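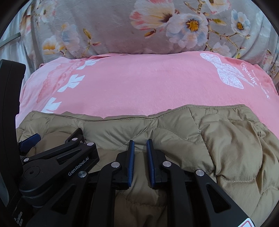 平铺在粉色毯子上的绗缝外套

常见问题

Zostgate 衣物洗护与换季寄存
页面更新：2022年2月25日

本页汇总了顾客在下单、送洗、寄存和取件时常问的问题。页面内容适用于 Zostgate 全部门店和上门取送服务，酒店、餐厅等单位客户另有合同，以合同条款为准。

一、下单与取送

怎样下单？
有三种方式：在网站上填写取件单；拨打客服电话；直接把衣物带到门店。网站下单需要填写姓名、手机号、取件地址和衣物大致种类。不必逐件填写，件数以收件时双方核对的结果为准。

上门取件要收费吗？
单次取送费为19元，取件和送回合并收取一次。寄存客户在寄存期内首次取件和最后一次送回不另收费，中途提取部分衣物的，每次按19元计算。门店自送自取没有这项费用。

取件时间可以指定吗？
可以选择上午、下午或傍晚时段。当天取件请在中午前下单，中午之后的订单安排在次日。遇到大雨、大雪或道路管制，时间会顺延，我们会在出发前发短信说明。

没有人在家怎么办？
可以把衣物装袋后放在物业前台或约定的地点，并在订单备注中写明。这种情况下件数由收件员到站后清点，清点结果会在当晚发到您的手机上。对结果有疑问的，请在收到清单后的第二天结束前提出。放在公共区域的衣物，在收件员签收之前由顾客自行保管。

衣物需要怎样包装？
普通衣物装在干净的袋子里即可，不用折得很整齐。羽绒服和棉被不要提前抽真空。带有大颗装饰珠、水钻或金属链的衣服请单独装一袋。衣架请自留，我们送回时会使用一次性衣架，不负责退还原衣架。

可以一次送洗家里几个人的衣服吗？
可以。需要分开送回的，请分袋并在袋上写明，例如“主卧”“儿童”。没有分袋的，一律按一单处理，送回时统一打包。

二、价格与付款

价格表在哪里？
各门店墙上有当季价格表，网站“价格”栏目与门店同步。价格按衣物种类计算，短款羽绒服、中长款羽绒服和长款羽绒服分属三档，以后领中点到下摆的长度划分。毛领可拆卸的，随衣清洗不加价；真皮草毛领需要单独护理，单独计价。

为什么收件时的报价和网站上不一样？
通常有几种情况：衣物面料与填写的不同；衣物上有需要专门处理的污渍；填写时选错了长度档。收件员会当面说明差价，您不同意的话衣物当场退还。放在前台代收的订单，我们会先发报价，确认后再洗。

什么时候付款？
门店收件时付款，上门订单在核对清单之后付款。可以使用现金、银行卡和手机支付。寄存费按整月计算，在寄存开始时一次付清。

能开发票吗？
可以。订单完成后在网站“我的订单”中填写抬头，电子发票会发到您填写的邮箱。纸质发票需要到门店领取。储值卡在充值时开票，消费时不再重复开票。

储值卡有有效期吗？
没有有效期，余额可以退。退款时，已经享受的折扣部分会按原价重新计算，差额从余额中扣除，其余原路退回。卡丢失后凭手机号补办，不收工本费。

三、羽绒服与棉服

羽绒服应该水洗还是干洗？
先看洗涤标。标注可水洗的，我们一律水洗，使用中性洗涤剂，低温漂清后烘干。标注只可干洗的，按干洗处理。洗涤标上两种都允许的，也优先水洗。洗涤标已经剪掉或者看不清的，收件员会检查面料和里料，并请您在清单上签字确认洗涤方式。

洗完之后会不会变扁？
刚洗完又没有干透的羽绒会结团，看起来比较扁。我们在烘干过程中会分次取出拍打，出厂前再检查一遍胸口、腋下和袖口这些不容易干的部位。送回后如果仍然觉得有硬块，请不要穿，七天之内送回来免费复烘。

自己在家能洗吗？
洗涤标允许手洗的可以。用温水浸泡，时间不要超过十五分钟，领口和袖口用软刷轻刷，其余部分按压，不要拧。漂洗到水里没有泡沫为止。放进洗衣袋低速脱水后，平摊在晾衣网上阴干，中间翻面几次。一般的家用滚筒洗衣机如果没有羽绒程序，不建议使用高转速，防水面料不透水，机内有可能积水失衡。

绗缝线旁边钻绒了，还能修吗？
少量钻绒属于常见现象。看到羽绒梗露出来时不要往外拔，从里面捏住，把它拉回去，再轻轻揉一揉针眼。如果是针脚断开或者面料磨破，可以在送洗时勾选“织补”，我们会先补再洗。破口比较大的需要加一块补片，颜色尽量相近，但很难完全一致。

亮面面料上的折痕能去掉吗？
大部分压痕在烘干和低温蒸汽处理后会减轻。长期对折压在箱底形成的硬折痕，有时只能淡化。请不要用家里的熨斗直接烫，尼龙和涤纶遇高温会发亮或收缩，这种损伤无法恢复。

袖口和领口的油渍洗得掉吗？
当季的油渍多数能够洗净。放了一年以上、已经发黄的，要看面料。我们会在清单上注明“陈旧污渍，尽力处理”，处理后仍有残留的不再重复收费，也不退还已收费用。

拉链坏了能换吗？
可以换拉头，也可以换整条拉链。换拉头当天可取，换整条拉链需要五个工作日。原品牌的专用拉链我们没有库存，使用的是同尺寸的通用拉链，更换前会把样品给您看。

收起来之前，衣服怎么放比较好？
确认完全干燥以后，把衣服平放，拉链拉好，立领翻正，两只袖子向身前折，再从下摆往上卷或者对折。装入透气的棉布袋或无纺布袋，放在柜子上层，上面不压重物。也可以用宽肩衣架挂起来，不过较重的长款挂久了，肩部的绒会往下坠。 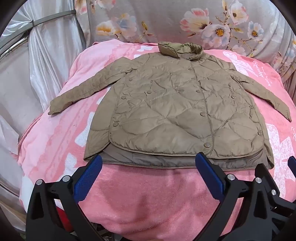 四、毯子、床品与窗帘

绒面毯子越洗越硬是什么原因？
常见原因是洗涤剂用多了没有漂净，或者烘干温度过高。法兰绒、珊瑚绒一类的毯子适合用冷水或微温的水洗，洗涤剂减半，不加漂白剂。晾到半干时抖几下，再用软毛刷顺一个方向刷。已经变硬的毯子重新漂洗一次会有改善，纤维受热熔结的部分则恢复不了。

柔顺剂要不要加？
绒类毯子可以少量使用，毛巾和运动衣不建议加，会影响吸水。Zostgate 的标准流程中不加柔顺剂，需要的请在备注里写明。我们使用的无香型柔顺剂由 Jorunano 供货，对成分有疑问的顾客可以向门店索取成分说明。

印花的被套会掉色吗？
第一次洗涤时有浮色很正常。深色印花和浅色床单请分开送洗，收件员也会按颜色分袋。我们对首次清洗的深色织物会做掉色测试，方法是用白布沾湿后在内侧缝边处按压。测试中掉色明显的，会联系您决定是否继续。

羊毛毯能和其他毯子一起洗吗？
不能。羊毛毯单独走羊毛程序，不烘干，只平晾，所以工期要多三天。尺寸会有轻微变化，属于羊毛本身的特性。织物上如有虫蛀的小洞，洗后会比洗前明显，收件时看到的我们会记录下来。

窗帘可以上门拆装吗？
可以，需要提前两天预约。拆装费按窗户计算，不按片计算。电动轨道的窗帘请您先断开电源。层高超过三米的，我们要先看现场再报价。

五、换季寄存

寄存服务包含什么？
包含清洗、除湿、防尘包装、恒温恒湿库房存放和一次送回。所有入库衣物都必须先清洗，即使您认为衣物是干净的，也不能直接入库。肉眼看不到的皮脂和食物残留会招虫，影响同一区域的其他衣物。

库房在哪里？
库房位于 Skavthorpe，与洗涤车间在同一个院内，不对外开放参观。库房共有522个独立储位，每位客户的衣物放在各自的储位中，不与他人混放。储位满了之后网站会关闭寄存预约，可以登记候补。

寄存期最长多久？
一次最长十二个月，到期可以续存。多数顾客选择春天存入、入冬前取回。12月是送回高峰，这个月的送回请提前一周预约，当日加急暂停办理。

库房的温度和湿度是多少？
温度全年保持在19摄氏度，相对湿度控制在百分之五十上下。库房设备每天记录两次数据，您可以在订单页面查看自己存放期间的记录。

会使用樟脑丸吗？
不用。库房里用的是雪松木片和诱捕板，定期更换。如果您的衣物之前放过樟脑丸，气味可能需要洗两次才会散掉，第二次清洗按半价收费。

衣物是压缩存放还是悬挂存放？
羽绒服、大衣、西装全部悬挂，毛衣折叠放在带格的箱子里，被子松散装袋平放。我们不做真空压缩。如果您家里柜子小，希望送回时是压缩状态，可以备注，但由此产生的折痕由您自己处理。

存到一半想拿回一件怎么办？
在订单中勾选要取的那件，选择送回时间即可。取出后原位置为您保留，穿过之后再送回来需要重新清洗。取送费见第一部分。

逾期没有取会怎么处理？
到期前三十天、七天和当天各发一次提醒。逾期后按月补收寄存费，逾期满六个月仍联系不上的，我们会寄出挂号信，信中写明最后的处理期限。请在更换手机号之后及时修改资料，因为这一点产生的纠纷每年都有。

可以存鞋子和箱包吗？
鞋子可以，需先清洗并放入鞋撑，靴筒内会填纸。皮箱、手袋目前只在 Debnath 店收件，由该店的皮具师傅检查后再决定是否入库。食品、药品、首饰、现金、证件一律不收。请在送存前掏空口袋。

六、工期、加急与送回

一般几天可以洗好？
普通衣物三个工作日，羽绒服和被子五个工作日，羊毛毯八个工作日，皮具和皮草护理十五个工作日。需要织补或换拉链的，从您确认报价的那天开始计算。

能加急吗？
普通衣物可以次日取，加收百分之五十。羽绒服不接受次日加急，烘干时间不够，最快为第三天。皮具和皮草不加急。

送回时怎样验收？
请当着送件员的面核对件数和清单，重点看纽扣、腰带、可拆帽子和毛领是否齐全。送件员会等您检查完。当时没有时间细看的，请在四十八小时内检查并拍照，发到客服邮箱。吊牌和封条在确认无误之前不要剪掉。

少了一件怎么办？
先在订单页面看该件的状态，有时同一单会因为工期不同分两次送回。状态显示已送回而您没有收到的，请立即打客服电话，我们会在当天查找车间和车辆记录，最晚第二个工作日答复。

七、损坏与赔偿

洗坏了怎么赔？
由我们操作造成的损坏，先修复；修复不了的，按购买价格和使用年限折算赔付。能够提供购买凭证的，以凭证金额为基准。不能提供凭证的，单件赔付最高为1881元。贵重衣物请在送洗时办理保价，保价费率见价格表。

哪些情况不在赔偿范围内？
面料本身老化、涂层脱落、胶粘部位开胶、洗涤标标注错误，以及收件时已经在清单上写明并由您签字的瑕疵，不在赔偿范围内。口袋里遗留的物品损坏也不赔，若遗留的笔或口红污染了同一批衣物，费用由遗留物品的顾客承担。

对处理结果不同意，可以找谁？
可以要求复检。复检由另外一家门店的检验员进行，不收费，五个工作日内出书面意见。对复检仍有异议的，可以送第三方检测机构，检测费由责任方承担，先由提出的一方垫付。

八、门店与联系

Debnath 店和其他门店有什么不同？
Debnath 店设有皮具柜台和修改台，可以改裤长、换里布、收腰。其他门店只收件，修改的衣物统一转到这里，多需要两天。该店没有专用停车位，送被子等大件的顾客可以在侧门短时停靠卸货。

营业时间是怎样的？
各门店上午九点开门，晚上八点关门，除夕和正月初一至初三休息。Debnath 店的修改台下午五点半停止收件。

怎样联系客服？
客服电话印在取件单右上角和每一家门店的门上，与门店营业时间相同。非营业时间请在网站留言，第二天上午回复。留言时请写订单号，没有订单号的写下单时使用的手机号。

个人信息会怎样使用？
姓名、地址和手机号只用于取送和订单通知。您可以随时要求注销账户，注销前需要取回全部寄存的衣物并结清费用。订单清单按财务要求继续保存，保存期满后销毁。

网站上找不到我要问的问题怎么办？
可以在门店口头询问，也可以通过留言提出。洗涤标难以辨认的，请把标签正反两面都拍清楚，连同整件衣服的照片一起发来。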